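Motumo software sync, July

Kibet Okoth here, taking notes again, so blame me for the spelling. We started at 10 and went long.

Bench task for this round is still the power strip and plug. Starting views, two gripper cameras and then the head camera:
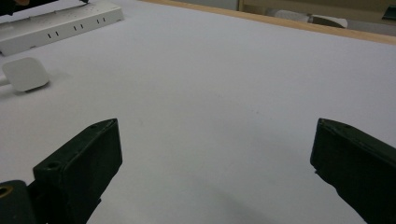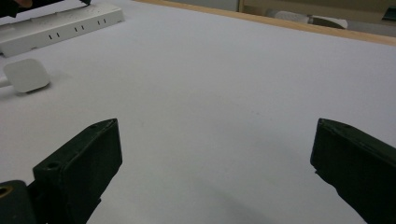
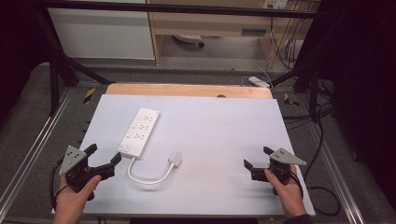

1. Time alignment

Most of the meeting went here, sorry everybody. The head stream and the gripper streams don't agree on when things happen, and Plorker (our replay tool, for the new folks) just lines them up by arrival time. I showed the drift plot and there was some groaning! We agreed to stamp at capture and let Plorker resample everything to a common 200 Hz clock. I'm writing that. The old logs stay as they are until we know the new stamps hold up.

2. Perception

Verico is the segmentation model, and white plastic on a white table is giving it a hard time. It keeps losing the edge of the plug and then finding a plug in the shadow (I laughed, then I looked at the scores and stopped laughing). Two ideas came up: turn down the exposure, or feed it the head view as a hint. We'll try exposure first, it's a one-line change. I'd like nearly 200 relabeled clips before anybody retrains, and that number got a long silence.

3. Planner

Liew still plans the left and right arms separately and then checks for collisions at the end. Works fine until both want the middle of the board, then it throws the whole plan away and starts over. I asked for a joint plan on the approach only, with a timeout of 200 ms and a fallback to the old way. Some worry that the cord isn't modeled at all. Fair point, left open.

4. Odds and ends

Log names are changing again. Please pull before you record, or Plorker won't find your files. The config checker now complains when the left and right camera settings are swapped, so read the warning before you click past it (I did click past it, once).

To do
Me: capture stamps, Plorker resampling
Verico group: exposure test, then relabeling
Liew group: joint approach branch, cord question

Next one is at 10 again, same room.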